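Care of the Counter Arm: Tips for Kitchen and Workroom Staff

Dukville Household Training Center
Equipment Notes, revised 2024-03-27

These tips apply to the Skalter arm installed at the long counter in the practice kitchen. They are intended for staff who prepare the station, clean it, or carry out small repairs. Work on the power supply or on the sealed joints is reserved for the service desk at Leson. Questions about these notes may be sent to Tanner Lachance in the equipment office.

Before you begin

Stop the arm with the switch at the counter, wait until it has settled into its rest position, and then turn the key to the off setting. Take the key with you. The arm can sag slightly when power is removed, so keep one hand under the wrist until it comes to rest on the padded block. Sleeves should be rolled up and lanyards removed.

Lay out the tools on a dry towel at the side of the station. The usual kit consists of the hex keys supplied with the arm, a soft brush, two lint-free cloths, a small flashlight, and the torque driver from drawer 39. Tools are returned to the same drawer at the end of the job and signed for on the sheet inside it.

Daily wiping

Crumbs, flour and dried syrup account for most of the trouble reported at this station. Wipe the outer housing with a cloth dampened in warm water and a little dish soap, then with a second cloth dampened in plain water. Do not spray anything directly on the arm. Liquid runs along the cable sleeve and collects behind the wrist cover, where it is hard to reach.

Use the dry brush on the finger linkages. Work from the top of each finger down toward the tip – never toward the body, as this pushes grit into the pivots. If the brush comes away sticky, use a damp cotton swab on the pivot and let it dry for 60 minutes before power is restored.

The camera window at the wrist needs a clean, dry lens cloth and nothing else. Paper towels leave fine scratches.

Weekly check of the fingers

With the power off, move each finger gently by hand through its full travel. The motion should feel even. A finger that catches at one point usually has debris in the linkage; a finger that feels loose over its whole travel usually has a bolt backing out.

Tighten the linkage bolts with the torque driver at setting 35. Do not guess by feel, and do not use the long-handled hex key, which has stripped two bolt heads already this year. Mark each bolt with a thin line of paint pen across the head and onto the linkage. At the next check, a broken line shows that the bolt has turned.

Worn finger pads are replaced in pairs. Part 101 fits both sides. Clean the old adhesive off with rubbing alcohol on a swab, let the surface dry, and press the new pad in place for one full minute. Spare pads are kept in the Song cabinet, second shelf, behind the filter bags.

Setting the counter for a grip check

After any work on the fingers, the grip must be checked on ordinary tableware before the station is returned to use. Plastic cups are preferred to glass for this purpose, and a cloth napkin should always be included. Soft items reveal a misaligned finger sooner than hard ones do, as the fabric slips out on the side that is not closing fully.
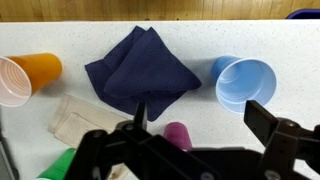
Finger alignment is judged at the widest opening first and at the closed position second. Open the gripper fully, lower it over the near part of the counter, and look at the live picture from the wrist. Both fingers should be in view, each with its linkage bolt showing, and the gap between them should be clear enough to see what stands there, as with the magenta cup. Begin with the navy napkin, lifting it by one of its points, and go on to a cup lying on its side, such as the light blue one. Flat stacks of paper napkins are left for last, because the fingers must come down nearly level with the counter to separate the sheets.

Repeat each lift until three in a row succeed. If the napkin slips every time on the same side, return to the bolt check before adjusting anything in the software. A change made in the settings to hide a loose finger will have to be undone later.

Noise and heat

A faint hum at rest is normal. Clicking during a slow close is not, and the arm should be stopped and tagged. The wrist housing may feel warm after a long session. If it is too warm to hold a palm against comfortably, switch off and let it cool with the cover on – opening the cover while it is hot can warp the seal.

Records

Enter all work in the station log: the parts fitted, the torque setting used, and the result of the grip check. Entries should be initialed. Old pads and bolts go in the labeled tin under the sink until the log has been reviewed, after which they may be thrown away.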